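Hand grippers get their own care routine at Vutau

25 March 2021

The pair of hand-held grippers at Vutau has a proper maintenance schedule at last, and the people who use them every day could not be happier! Loretta Achterberg wrote the new routine with Charalambos Xenos after a month of swapping notes at the bench, and it fits on one sheet of paper, large print included.

The idea is simple. Before each session the operator puts on both grippers, sits down at the round table and makes a slow reach toward something familiar, such as the wicker tissue organizer. If a finger drags, or a marker block shifts on its mount, the gripper goes straight to Xenos, who keeps a drawer of Stergiou springs and screws for exactly this purpose. The whole check takes 15 minutes, and it catches a lot (a loose marker screw was the very first find).
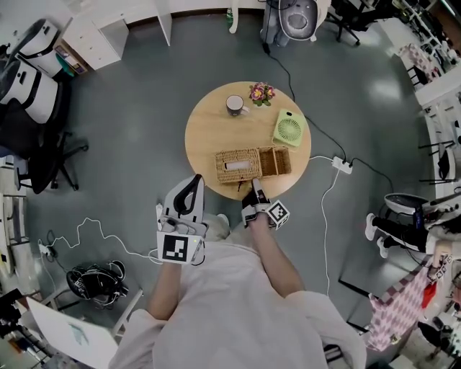 How often do the finger pads need replacing?

Every 4 weeks in normal use, or sooner if the surface has gone smooth or started to peel at the edges.

The pads get the most attention in the new routine, and rightly so. They take all the wear, and a tired pad lets small things slip in a way that is maddening to track down later. Xenos wipes each one with a lint-free cloth, looks into the notch for crumbs and threads, and works the fingers open and shut by hand before he signs the log. The log itself is a lovely thing, by the way, with over 203 entries going back to the first Cirard prototypes.

"I used to find out about a bad pad at the end of the day," says Achterberg. "Now I know before I've finished my coffee, and I love it."

The inserts on top of the body are checked next. They should sit flush where they are meant to, with no dust along the seam, and the camera view should be clear of fingerprints.
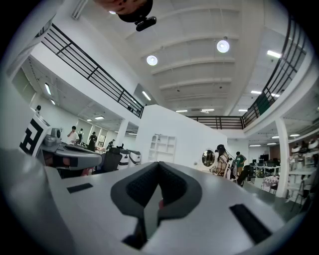 What comes next

A second sheet, covering cables and chargers, is due in May. Zoi Ververidis is drafting it now and would like to hear from anyone who has a good way of keeping cords off the floor. Spare pads are ordered under part number 3326, and copies of the first sheet are in the tray beside the log.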